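Flestora to Close Hirkthorpe Meeting Rooms for Refit

2020-04-19

HIRKTHORPE - Flestora will close the ground-floor meeting rooms at its Hirkthorpe building for refitting, the office supply company said in a notice to tenants. The work covers 5 rooms and includes new storage, repainted walls and a change in how the large whiteboards are set out.

The rooms are used by small firms that rent desks upstairs and by evening classes from the town. Tenants were asked to clear shelves and drawers before the work begins. Anything left behind will be boxed, labeled with the room number and kept at the front desk for 40 days.

The whiteboards were the main subject of comments collected from tenants in January. Flestora received 134 replies to a short questionnaire. Many people asked for boards that could be turned or pulled away from the wall, so that two groups could work in the same room. Others said the present layout left them writing in a corner while the rest of the table looked at the side of the board.

Under the new plan, each room will have one large board that can be placed across the room or along its length. A narrow shelf nearby will hold markers, erasers and spare magnets. The company said magnets had been going missing from the rooms for years and that a small supply would now be kept in a drawer at the front desk.

Glare was another complaint. Glossy boards pick up the ceiling lights, and people sitting at the far end of a table said they often could not read the middle of the board. Flestora said it had looked at matte boards but decided against them after a trial in one room, where dried marker proved hard to wipe off. Tenants will be able to switch each row of lights separately.

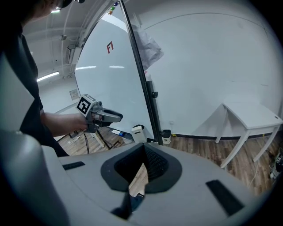 The wooden floors will stay. Hwang, the contractor hired for the job, will sand worn patches near the doors and leave the rest alone. The firm also worked on the stairwell and the second-floor kitchen in the same building.

Flestora put the cost of the furniture and boards at $692 per room. Painting and floor work are being paid for separately by the owner of the building, and that amount was not given in the notice.

Tenants who had reserved a room can move their booking to the upstairs lounge, which has a smaller board and seats fewer people. Bookings are handled through Postora, the same online calendar used for parking spaces. Reservations that are not moved will be canceled and any fees returned to the tenant's account.

Evening classes will be contacted separately. The notice said the rooms would reopen one at a time as they are finished, starting with the one closest to the main entrance. An updated floor plan will be posted in the lobby.

Recent items

Hirkthorpe Library Extends Book Return Dates
Parking Lot Behind Flestora Building to Be Repaved
Postora Adds Waiting List to Room Calendar
Road Work Moves to North Side of Town
Second-Floor Kitchen Reopens After Repairs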